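Home | Forums | New Posts | Search | Log in

Moving to Nandport - is the "cheaper than Cundport" thing real?

harborless
Everybody at work keeps telling me to look at Nandport because rents are so much lower. I've looked at listings for two evenings and I'm not buying it. The one-bedrooms I'd live in are $460 a month under what I pay in Cundport, sure. Then you add a car, parking and gas, and what's left? Am I missing something?
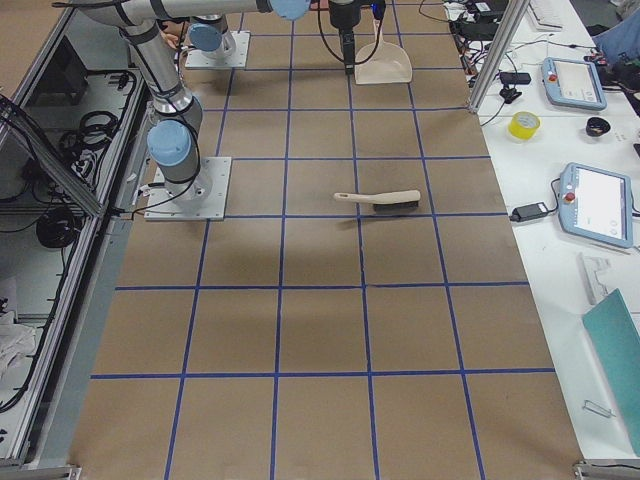
I should say I take the train now and own no car. Moving would put me 14 miles from the office, and the last bus leaves at 7 p.m., if you believe the schedule.

pell_mell
You're not missing anything. People quote the rent and stop there. I did the move in August and my heating bill ate a good chunk of it.

tinroof88
Strongly disagree. I've been in Nandport 2 years and I'm ahead every month. Old building, bad windows, still ahead. If your heat is that high, call the landlord.

pell_mell
Called. Got a roll of weatherstrip.

harborless
Ahead by how much, though? And did you already have a car?

tinroof88
Already had one, yes. Paid off.

harborless
So that's a different calculation. I'd be starting from zero, and the used ones I've seen need tires at the very least. The relocation page from Chrysikopoulos claims movers save $2,524 a year, with no source. They rent apartments in Nandport. I'd like to see who they asked. 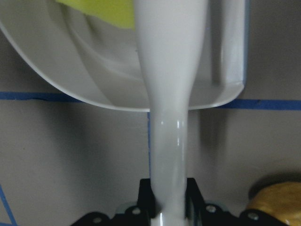
Over in Piltlow, says oldferry, the same number went around a while back, and it left out insurance completely. oldferry would trust a spreadsheet of your own bills before any page with a "book a tour" button on it.

tinroof88
Fine, but don't throw out the whole town over one bad web page. Go ride that bus at rush hour and see.

harborless
I'll ride it. I still think the savings are mostly for people who already drive.

Related threads
Piltlow or Nandport for a first apartment?
Winter heating bills - post yours
Cundport train passes going up again
Month-to-month leases, worth it?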